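About Us

Hi, and welcome to Plandumcombe! 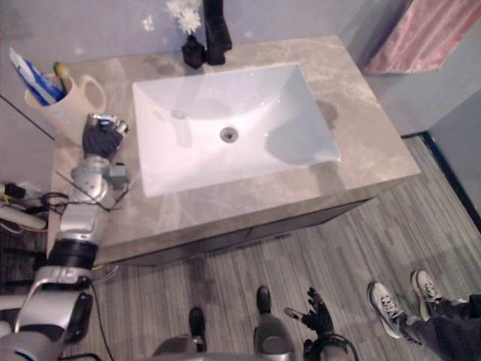

I'm Gleice, and I clean bathrooms for a living. Well, I clean whole houses, and so do the people I work with, but bathrooms are where I started and they're still the room I'll talk your ear off about. My first paying customer had one tiny bathroom with brown tile on every surface, and I spent an entire afternoon in there with a toothbrush and a bucket. I loved it (my sister thinks this is a sickness). These days I get to work on much nicer rooms, with white rectangular sinks and marble-patterned counters and a little black vase of white flowers by the faucet, and I still get the same kick out of them. Counters like that show every water mark, so drying is half the job. We pick up the mug with the toothpaste and toothbrush in it, wipe under it, and put it back on the same side with the handle pointing the same way. You should be able to reach for your toothbrush half asleep and find it.

That last bit is pretty much our whole way of working. I've had my own home cleaned by people who lined up all my bottles by height, and it looked lovely, and I couldn't find my face cream for two days. So we don't rearrange. If you want us to rearrange, say so and we'll have a great time doing it, but otherwise your stuff goes back where it lives.

How we got going

I started out in 2000 with a borrowed vacuum and my mother's car. For the first few years it was only me, then Silvana Vasconcelos came along. She had been cleaning vacation rentals out on the Nastano side of the lake and was sick of having 40 minutes to turn over a three-bedroom place. She asked if I was hiring. I wasn't, really, but I said yes before she finished the sentence — best thing I ever did for this business.

We're 19 people now, counting Darius Raudsepp, who runs the phones and the schedule and will be the one who calls you back. If you leave a message before noon you'll hear from him the same day. Rogério Bittencourt handles the floors and the heavy stuff: grout, stone, stoves that need pulling out from the wall. Natanael Conceição trains everybody new. He starts them on sinks. You rinse out the grit first, you go around the drain with a small brush, you do the base of the faucet where the crud likes to hide, and then you dry the whole thing with a clean cloth, counter too. New people always think they're done two steps before they are. I did too!

What we use

Mostly dish soap, warm water and a big pile of cotton cloths. We wash the cloths ourselves at the shop on Lencho Street and they're sorted by color, so the one that did your toilet has never been anywhere near your kitchen. No vinegar on natural stone, please, even if your aunt swears by it. It etches. If you aren't sure whether your counter is real stone or a look-alike, we'll treat it like stone until somebody finds out. Black faucets get a soft cloth and plain soapy water and that's all, no scrubbing powder, no matter how bad the spots are.

If you have a product you like, leave it out with a note and we'll use it. If smells bother you, tell Darius and we'll go unscented.

Where we work

All over Cidulura and the towns on either side. We look after 65 homes on a regular schedule, plus one-time jobs when there's room. December fills up early, so if you've got family coming for the holidays, call us well before you start thinking about the turkey. We also do move-outs, and we have a soft spot for people who just had a baby (ask about the new parent rate).

The first visit runs longer than the ones after it, and one of us walks through the place with you beforehand. You don't have to clean before we get there. Everybody does it anyway, me included, back when I had Silvana do my house while I was laid up with my knee.

Come by the shop if you're in the neighborhood. The door sticks, so give it a good push, and there's usually coffee on.

— Gleice Lins, owner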